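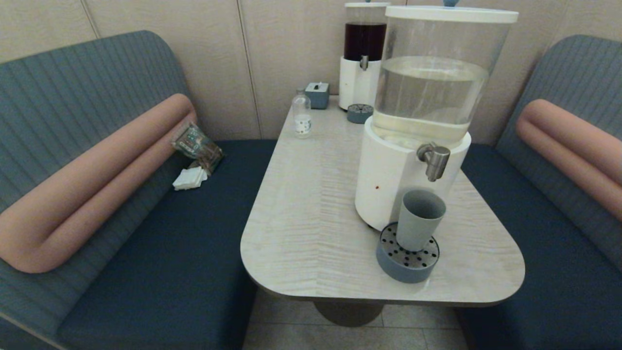 Is the Nerkton row counter set suitable for a crochet group that shares its tools?

It is suitable for most shared use, provided that the group works with medium or heavy yarn and keeps one counter to a project. The set performed less well on fine thread work, and the reasons are given in the section on thread.

The review was prepared for the lending collection of the Troddale Needlecraft Association, which replaces its small tools every few years. Members had asked for a counter that could be handed from one person to another without losing its place. The set reviewed contains 11 pieces: four barrel counters, six locking stitch markers with numbered tags, and a drawstring pouch. It was bought at the regular price from the Khosravi yarn shop in Drarkarport. The association received no discount and has no connection with the maker.

Barrel counters

Each barrel has three number wheels and records up to 999 rows. The instructions state that the user who reaches 1,000 should return the wheels to zero and write down the change. Few patterns worked by our members come near that figure, but one temperature blanket did pass it when the rows of its border were included.

The wheels turn with a firm click. This is the strongest point of the set. A counter carried at the bottom of a project bag from February until the end of the trial still showed the number at which it had been left. Members with stiff fingers found the smallest wheel hard to move at first, and two of them preferred to turn it with the handle of a hook. The wheel loosened slightly with use.

The opening through the barrel accepts a hook handle up to size H. Larger handles, and most handles with a soft grip, will not pass through it. The counter can be hung from the work by a locking marker in those cases, although it then pulls on light fabric.

Stitch markers

The markers close securely and did not snag wool or acrylic. The tags are numbered one through six in raised figures, which helps when working with dark yarn in the evening. The tags are small and the figures on two of them were poorly formed. A seventh marker would have been useful for hexagon motifs, where one is wanted at each corner and another at the start of the round.

The trial project was an amigurumi turtle worked in continuous rounds, with 80 stitches at the widest part of the shell. A marker was placed at the first stitch of each round and moved up as the work progressed. The counter was advanced at the same time. Three members worked on the same turtle in turn, and the written record and the counter agreed at every exchange.

Thread

The markers are too thick for size 10 thread. They stretched the stitch in which they were placed, and the gap remained visible after blocking. Members making doilies or edgings should continue to use a short length of contrasting thread.
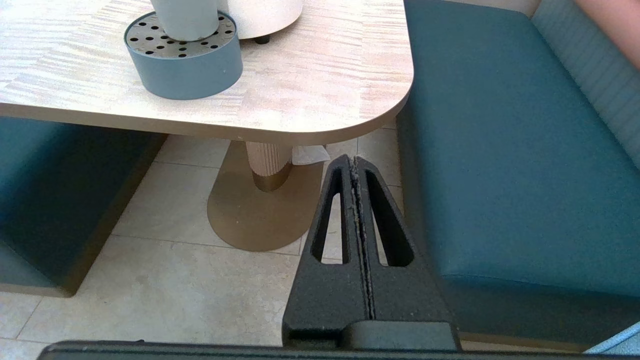
Colleen Gagnon wrote, after reading a draft of these findings, that the set had been judged too kindly on this point. In her view a tool sold for crochet should serve thread workers as well as blanket makers, and she would sooner see the money spent on two sizes of plain marker. She added that she had gone back to pencil marks on an index card and had lost no rows since.

Her objection is noted. The package does not mention thread, and a buyer could reasonably expect the markers to fit it. The rating for the markers has been lowered for that reason. The rating for the counters is unchanged.

Care and storage

The pieces may be wiped with a damp cloth. The pouch is thin, and its cord slipped out of the casing early in the trial. Tove Þrastardóttir has crocheted a replacement in cotton, and the pattern is available from the pattern file. It uses less than 200 yards of yarn and has a flat base.

Ratings

Barrel counters: very good
Stitch markers: fair
Pouch: poor
Instructions: good, though the print is small

The association has added two sets to the lending collection. Borrowers are asked to return the counters set to zero.

Review completed 27 April 2001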